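Duvska tabletop scene pack with the Zamalard importer – worth paying for?
Simulation and Synthetic Data > Tools and Assets

kestrel_ik
Original post
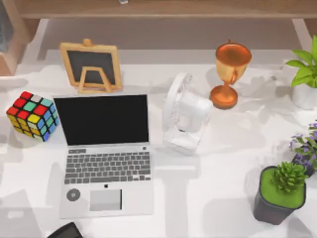

I have been running the trial of the Duvska tabletop pack for most of April and the license question is due at work. We do pick and place on cluttered desks, policy trained in sim, then a short fine-tune on the real cell. Up to now we used home-made assets, which means boxes, cylinders and a mug someone modeled badly.

What you get with the standard tier: a set of furnished desk layouts, the object library, randomization scripts, and the Zamalard importer that converts everything into whatever physics backend you run. We are on Kong. The render above is straight from the importer with default lighting, no edits.

Good so far: import is one command, scale is correct on everything I measured, and the shadows are soft enough that our segmentation net stopped calling shadow edges object boundaries. I rendered 2000 images overnight on a single GPU without a crash.

Less good: collision meshes. The trophy cup uses a convex hull over the whole thing, so the bowl is solid as far as the gripper is concerned and the handle loop does not exist. Has anyone on the paid tier seen decomposed meshes, or is it the same files?

pallet_jack
Same files. Paid tier adds layouts and removes the watermark from the docs, more or less. We run convex decomposition ourselves on anything with a handle or a cavity. It takes an afternoon to script and then you forget it exists.

Check the masses too. Ours came in with uniform density across the library.

torque_ripple
I'd question whether you need this pack at all. Desk clutter is the easy part. A laptop, a cube and a few plants on a white surface is not going to move your real-world numbers if your contact model is off. Spend the money on system ID for the gripper.

kestrel_ik
Gripper ID is done. Our failures on the real cell are mostly perception: thin stems, white objects on a white desk, dark screens. That is why the pack got my attention. The white fan in that layout is a hard case for our depth completion, and I want more of those.

Masses: confirmed, uniform density. The fan weighs more than the laptop.

torque_ripple
White on white in a renderer is not white on white on a real stereo sensor. You get perfect depth unless you model the sensor noise, and the pack doesn't. You will train on a problem that isn't there.

lowpass_lena
It does if you use the Vistlow plugin on top. Separate product, separate license, but it reads the Zamalard scene format and simulates projector dropout and stereo mismatch. We saw missing depth on pale low-texture surfaces in about the right places compared with our bench sensor. I would not call it accurate. It was enough that the net stopped trusting flat white regions.

Question for the OP: is the fan supposed to be lying over like that? Did you run a settle step, or is that the placement from the layout file?

kestrel_ik
Layout file. Poses are sampled by the randomizer and some objects get a tilt. The settle step is off by default. I had assumed it was on. With settle on, you lose a few seconds per scene and anything that starts in penetration gets launched. I had a succulent pot leave the desk at high speed. Raising solver iterations helped, moving the spawn height up by a centimeter helped more.

pallet_jack
Do not train grasping on unsettled scenes. For segmentation it doesn't matter much. For grasping, an object leaning on nothing gives you labels that cannot be reproduced on a bench.

grid_snap
Mild disagreement. We kept a share of unsettled poses in the grasp set on purpose, because real objects lean against cables, walls and each other, and the library has no cables. Success on the real cell went up slightly. Could be noise, we had 23 test objects.

pallet_jack
With 23 objects I would treat it as noise.

grid_snap
Fair. I'd still keep them.

soft_estop
Something none of you have mentioned: look at the textures before you buy. The objects are mostly fine. The cube reads as a proper scrambled cube, plants have decent leaf geometry, and the metal on the cup picks up light believably. But the chalkboard panel and the laptop screen are both plain black. If your net ever sees a screen with a window open on it, that is a new object class as far as it knows. We wrote a small script that swaps random images onto any flat dark panel. It made a visible difference for us on monitors.

kestrel_ik
Good point. Would you share the script?

soft_estop
Can't, it is tangled up with our pipeline. The material slot is called panel_emissive in our version, though, and the importer exposes it as a parameter. Ten lines of Python at most.

torque_ripple
So the total is: pack, plus noise plugin, plus your own collision meshes, plus masses, plus a texture script. At which point I would ask what the pack is doing.

lowpass_lena
Layouts and object geometry at correct scale. I priced modeling the same number of objects with a contractor and stopped reading at the second line of the quote.

kestrel_ik
Status after reading all this. Settle on for the grasp set, off for segmentation. Decomposed meshes for the cup and the easel, which took 2 evenings because the easel stand kept collapsing into a single hull. Masses overridden from a table. Vistlow trial requested.

First mixed batch came to 3835 scenes after filtering out the ones where something left the desk. Fine-tune starts tonight. I will post real-cell results when the cell is free.

pallet_jack
Post the failure cases as well, especially stems. Ours get masked as background unless we render at double resolution and downsample.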